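August, late morning, reading room

Back on the Sudham founding story with Bhavana, and what a pleasant muddle it is! The town keeps its birthday on the day the old charter was read out at the river gate, but the parish roll has people paying market dues there 48 years before that, so somebody was clearly living and trading on the spot already. Roald thinks the earlier name, Gilomum, meant only the landing place and that the town took it over later – I half agree, though I'd like to see the spelling in the Maddocks copy first.

Went through 30 leaves of the roll today. Leaf 8 is badly faded and I've left the third line blank in my transcript (Preben, if you get a minute, your eyes are better than mine).

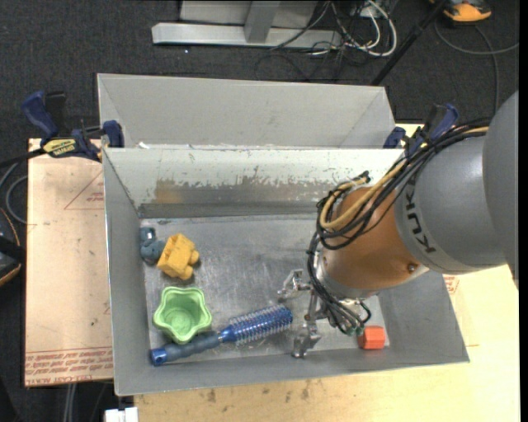 Gray bin, chipped paint along the back wall.

Still to do: ask Þórarinn whether the feast was moved when the calendar changed, and check Bhavana's reading of the gatekeeper's oath against the printed one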